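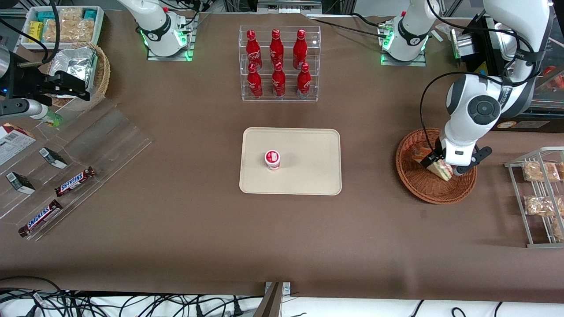
Dorothy Vanek
Diary columnist

April 28, 2019

Spent the morning with the county's answer to the ballot question, all 16 pages of it, and I know less than I did at breakfast. The question was simple enough. In the last Nidlow County election, 2,719 mail ballots were set aside for signature problems. Who decided, what did they compare the signatures to, and how many voters were told in time to fix it? I asked that in one paragraph. The reply has a section on "our commitment to voter confidence" and a chart of office hours.

The part that does deal with signatures says the first check is done by the Tustura software, "with human review as appropriate." I have read that line maybe ten times. Appropriate to whom? If a clerk looks at every ballot the software kicks out, say so, it would take fewer words. If a clerk looks at only a few, I can see why somebody liked the phrase.

I don't assume a plot. I have watched the Nidlow office work for years and what I mostly see is tired people with an old copier. But I've also lived long enough to notice that when a county has a good number it prints the good number. Tustura's accuracy is described on page nine as "industry leading," and no rate is given, for Nidlow or anywhere else. The contract presumably has one. The contract is withheld as a trade secret.

Then there's the Kälin review, which everyone in the county building now waves around as if it closed the matter. I finally got hold of it last week. It is a decent piece of work as far as it goes, and it goes as far as the counting machines. It checks that the ballots which were counted were counted correctly. Fine, I never doubted it. The word "signature" comes up once, in a footnote, to say signatures were outside the scope. So when the board chair's office says that an outside firm found "no concerns with the mail process," I would like to know which outside firm, for it can't be this one.

Went over to Mullby after lunch for the listening session. Folding chairs, bad microphone. I'd guess half the room was there about the road. Two minutes each, and the clock started while people were still walking up. A woman near the front said her ballot had been set aside two elections running and she got the letter both times after the deadline had passed. She had the envelopes with her. The man from the county thanked her for sharing her experience and wrote something down. I'd give a lot to see what he wrote.

One woman and two envelopes prove nothing much, I know that. Letters get lost, people move, people misread dates. I said so to myself on the drive home to be fair. But the county has the mailing dates for every one of those letters. They could be put on a single sheet with the names taken off, and we'd all know by tomorrow whether she was unlucky or typical. I asked for that too. The answer was that the request would take over 100 staff hours. To print a column from a spreadsheet — I'm not a computer person, but I can sort a column.

The other side in this fight isn't doing me any favors either. A flyer was going around the Mullby parking lot saying the set-aside ballots were "stolen," with no source and a lot of capital letters. I folded it up and kept it for the file. It claims to know things that can't be known from what has been released, and it hands the county a perfect excuse to treat anybody asking a question as one of those people.

The board is supposed to vote in June on renewing Tustura. I wrote to ask if the mailing dates would be released before then and got an auto reply with a ticket number. Wrote the ticket number inside the cover of this book, under the last one. Tomorrow I'll file the appeal on the contract, and I need to buy stamps.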